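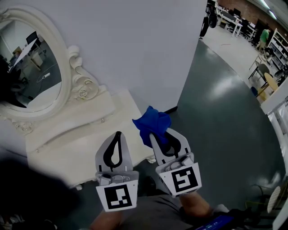

Joni Lahtinen wrote back that the lock at Drellia could not be the cause, and that if Szilágyi had read the gauge sheets in order he would have seen it.

Imre Szilágyi had read them in order. He read them again. The upper basin had lost 9 centimeters overnight with both gates closed and the sluices pinned. The lower basin had gained nothing. Between the two lay 70 meters of brick channel, built by Cloutier and relined twice, and under the channel ran a culvert that appeared on one drawing and was missing from the next.

He put the drawings side by side and called the Visterance office. They had a third drawing. It showed the culvert ending in a square chamber marked Jodolus, with no depth given.

"Is that a person or a place?" he asked.

The clerk did not know. The legend had been trimmed off when the sheet was bound.

In July he went down with a lamp and a dye bottle. The culvert was dry for the first 20 meters, then damp along the left wall. He released the dye at the damp section and sat on the ledge. The color moved slowly, uphill by his level, toward the chamber. He checked the level against the lamp cord and got the same reading.

He recorded the time and the direction of flow. Under remarks he wrote: level verified, repeat with second instrument. Then he sent the sheet to Lahtinen and asked him to bring his own.

Lahtinen arrived at six in the morning with two levels and did not mention the lock.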